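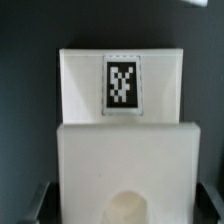
Curnach to Open Second Adult Learning Center in Ristport

RISTPORT, Friday, January 16, 2026 – Curnach, a nonprofit provider of evening classes for working adults, will open its second learning center in Ristport this spring. The new center will take over the ground floor of the former Windasen ticket office on Harbor Street, which has been closed to the public since the ferry company moved its counter sales to the terminal.

Windasen has agreed to lease the space to Curnach at a reduced rent. The lease was signed in December. The company will keep its own offices on the upper floor and will share the side entrance and the parking lot with the center in the evenings.

The Harbor Street center will have room for 580 students a year. Classes will cover English as a second language, high school equivalency preparation, basic bookkeeping, and computer skills for people returning to work. Each course meets on two evenings a week and costs $99 per term, including books. Students who can't pay the full amount may apply for a reduced fee when they register.

"Our first center has had a waiting list for its English classes for as long as I have worked here," said Khôi Doãn, director of programs at Curnach. "Many of the people on that list work on the harbor side of town, and getting across to us after a shift takes two buses. Some of them gave up. We want to have classes where they can walk in from work."

Doãn said the choice of subjects came out of conversations with current students and with local employers. Bookkeeping was added after several students who run small businesses asked for it. The course will cover invoices, payroll records, and sales tax, and will be taught in the same room as the computer classes so that students can practice on the software as they go.

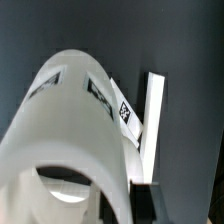 The high school equivalency course will be split into two levels. New students will take a short reading and math placement before they are assigned to a group. Students who are already enrolled at the first center may transfer to Harbor Street without repeating the placement, and their fees will carry over for the rest of the term.

Child care will be available during all evening classes for children ages three and up. The service will be run by Phùng, a family-owned child care provider that already works with Curnach at the first center. Parents need to sign up for child care at the time they register for a class, and spaces will be held for the full term. There is no added charge for the first child.

Work on the building is limited to the interior. The old ticket counter will be removed to make space for a front desk and a waiting area, and the back offices will become classrooms. A ramp will be added inside the side entrance, and the restrooms will be rebuilt to meet current accessibility rules. The street front, including the tile work around the main door, will stay as it is.

During construction, deliveries will come through the parking lot on weekday mornings. Windasen employees and visitors will continue to use the upper floor, and the sidewalk on Harbor Street will remain open. Neighbors with questions about noise or parking can reach the Curnach office by phone or stop in during business hours.

Curnach is also hiring. The center needs evening instructors in all four subject areas, along with a front desk coordinator. Instructors are paid by the course, with separate pay for preparation and for the placement sessions. Experience teaching adults is preferred for the English and equivalency courses. Applicants for the bookkeeping course should have worked in the field but don't need a teaching background, and Curnach will pair them with an experienced instructor for their first term.

"We have had very good teachers who came to us from an office or a shop and had never stood in front of a class," Doãn said. "They know what the work looks like day to day, and students ask them different questions. We can help with the teaching side."

Registration for the first term will open at both locations and by mail. Forms will be available at the public library, at the ferry terminal, and at the Curnach office. Course times, the opening date, and the fee reduction form will be posted once the city has completed its final inspection of the building. People who are now on the waiting list for English classes will be contacted first and will have a week to choose a place before general registration begins.

About Curnach

Curnach offers low-cost evening education to adults in Ristport and the surrounding towns. It is supported by student fees, individual donations, and local business partners. Its main office is located at its first learning center.

Media contact

Khôi Doãn
Director of Programs, Curnach
Ristport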